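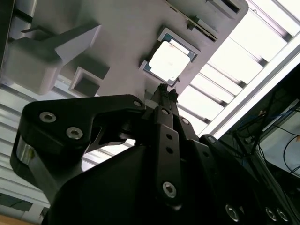
About Cillent Kitchen School

We teach people to bake bread, cakes and pastry without wheat, and we love doing it! Cillent started in a rented church kitchen in Plundstead with two ovens, one long table and a stack of recipes that mostly came out flat. The first good loaf (buckwheat and potato, still on our beginner list) had everybody standing round the cooling rack with butter knives.

Today we have our own kitchen on Kristiansen Street, with room for 24 bakers at a time, and a recipe collection that has grown to more than 200. Some are old family favorites reworked with rice or oat flour, some came from students, and the cardamom buns took us most of a winter to get right.

Classes are open to anyone aged 8 and up. You don't need a special diet to join in, and plenty of our regulars eat wheat at home and just like learning how other flours behave – sorghum is a real surprise if you've never tried it. Aprons and ingredients are included, and you take home whatever you bake.

In January we opened the Candska Room, our small space next to the main kitchen, where we run sourdough evenings and keep the starters. Come early and you can help feed them!

If you have an allergy besides gluten, tell us when you book and we'll talk through the recipes with you. Tea and coffee are on from half an hour before each class.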